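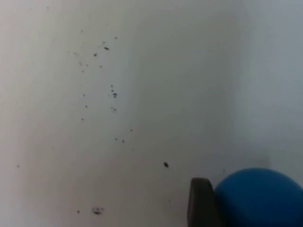 halfway_line: Before anyone answers, please write in the question whether you signed a paper form or only the one inside the app. It makes a difference in our league, and perhaps also in yours.

My old club will not release my registration, can I still play for the new one?

Posted by leftfoot_fenberg in Amateur football, Clubs and registration

I have edited my text after the comment of halfway_line. It was a paper form, and later the same data was put in the app.

I play as a left back in the district league, second level from the bottom. There is no money in it for anybody. Until the winter break I played for Orico, and I was there for three seasons. In December I moved to Fenberg for my work, and from Fenberg to the ground of Orico it is a long drive with a bad road at the end, so I decided to join the local team. I told the coach by telephone and he wished me good luck. I thought this was all.

Now the new club has tried to register me and the request is blocked. We use Flerkix for the registration, and in Flerkix my status is "held by club". The new club sees only this and a grey button. I wrote to Orico and after some time I got a reply which says, in short, that I still owe the following things:

The membership fee for the second half of the season, 44 euros.
One training suit, one bag and the away shirt with number 14.
An "education compensation", without any amount.

The shirt I can give back, it is in my cupboard. The suit I have also, but the bag was already broken when I got it and I threw it away. I do not think I must pay the fee for a half season in which I do not play. And the compensation I do not understand at all. I was already an adult when I came to them, nobody educated me there, except perhaps about how to drink tea in the rain.

The transfer period is closing at the end of February. The new coach is friendly but he also says that if I am not registered by then I can only train, and he has 20 players already, so he will not wait for me with great sadness.

So what I would like to know is this. Can a club hold an amateur player for a fee which is not paid? Do I have to pay first and discuss afterwards? And is there a person at the league who decides such things, or is it only between the clubs?

I have read the rules on the league site, but the part about transfers refers to an appendix, and the appendix is a page with an error.

Thank you for reading, I know it is long.

slow_winger

Just pay it. It is 44 euros. You will spend more on petrol if you go there to argue. My cousin had the same with a handball club and he discussed for a whole spring and in the end he paid anyway and had not played one game.

Also buy a bag in any shop and give it to them. They will not look at it.

oldlinesman

I was doing the player registration for my own club for a long time, and we also had Flerkix in the last years of it, so I will try to answer in order. Please keep in mind that I do not know your league. The rules are similar in many places but similar is not the same, and you should ask for the appendix in writing. If the page has an error, the league office has to send it to you by e-mail.

First, the status. "Held by club" does not mean that somebody has judged your case. It means only that the old club has pressed a button, and in our version of the programme they did not even need to give a reason. After the button is pressed, there is a period in which the club must explain the hold, and if it does not explain, the hold falls away. With us this was 14 days. The problem is that the period starts only when the player or the new club opens an objection. If you do nothing, the hold can stay until summer and everybody thinks that somebody else is working on it. So ask the new club to open the objection today. It is under the grey button, you must press on the small arrow beside it. I have had grown men on the telephone who were angry with me because they did not see this arrow.

Second, the fee. Here I must disappoint you a little. In most clubs the membership runs for the season or for the calendar year, and it does not stop because you stop coming. You must look at the paper which you signed when you joined. If it says "season", then the second half is probably owed, also when you live on the moon. If you never paid in halves before and always paid the full amount in summer, then ask them why there is a second half now. Many clubs let players pay in two parts as a kindness, and in that case it is simply the rest of a debt which already existed.

Whether they may hold your registration for this is another matter. In our district an unpaid fee was a good reason for a hold, but only if the club had reminded the player in writing before he asked to leave. A reminder which comes after the request did not count. You write that you got the letter after you wrote to them. Look in your e-mail, also in the folder for unwanted mail, if there was something in autumn. If there was not, say so in your objection, in one sentence and without anger.

Third, the clothes. Give back what you have and get a signature for it. Do not leave it in a plastic sack at the door of the clubhouse. For the bag I would write that it was broken and that you are ready to pay a fair price for a used one. Clubs usually get their bags from a sponsor or with a discount, so it cannot be a large sum. I remember one case with us where the old club wanted the price of a new match ball for a ball that had been bitten by a dog, and the league said no.

Fourth, the compensation. This exists, but it is for young players, and it is paid by the new club and not by you. For an adult amateur at your level I never saw it. I think somebody used an old letter and did not take this line out. Ask politely which paragraph they mean. Very often no answer comes to this question and the line is not there in the next letter.

Now about paying first. My advice is different from the one above, but not very much. If the fee is really owed, then pay it now and write "fee, second half of season" in the bank transfer, and nothing about the other points. Then they have one reason less. If you believe it is not owed, you can pay "with reservation" and ask it back later. I did see people get it back, but it needed patience.

And yes, there is somebody who decides. In our district it was called the match and registration office, and it was one room with one telephone, open in the evening from six. You do not need a lawyer and the objection costs nothing, at least it did not in my time.

One more thing which I nearly forgot. Talk with the coach again. You say he wished you good luck. The person who pressed the button is often not the person who knows you, and a coach who says "let him go" in the clubhouse is quicker than all my paragraphs.

Comment from leftfoot_fenberg: Thank you very much, this is more help than I hoped for. I found the small arrow. It is really very small. There was no reminder in autumn, I have looked everywhere. My paper says "season", so I will pay the 44.

Comment from oldlinesman: Good. Make a picture of the screen when the objection is sent, with the time on it. We had cases where the programme lost them.

thirdhalf

I want to add something about a point which the others did not mention, and this is the waiting time for matches. In our league you can be released and registered and still not be allowed to play in official matches, if you have already played for the old club in the same season. It depends on when your last official match was. For friendly matches you are free much earlier. So ask the new club also from which date you may play, and do not only look if the status is green. We lost 2 matches at the table because of this, with a midfielder who was green in Flerkix but had a date behind his name that we did not read. We had won one of them, and it was our best game of the year.

The cup can be different again. We have the El Khatib Cup here in spring, which is organised apart from the league, and there it is enough that the player is a member of the club on the day. If you have something like this near Fenberg, your coach can use you there while you wait. But read the rules of the cup, and check the insurance too, as this goes through the membership and not through the player pass in some districts.

About the clothes I see it like oldlinesman. I would not buy a new bag as slow_winger says. If it is another model they will notice it, and then you have paid for a bag and you have also an argument.

Comment from slow_winger: They will not notice. Our club has bags in four colours.

Comment from leftfoot_fenberg: A short news for people who find this later. I called the coach of Orico in the evening and he did not know about the hold at all. He said he will speak with the office. The line about the compensation is already gone from the last e-mail. The bag is still in it. I will bring the suit and the shirt next week and ask for a signature, and my last official match was in November, so I have now asked the new club to check the date for this also.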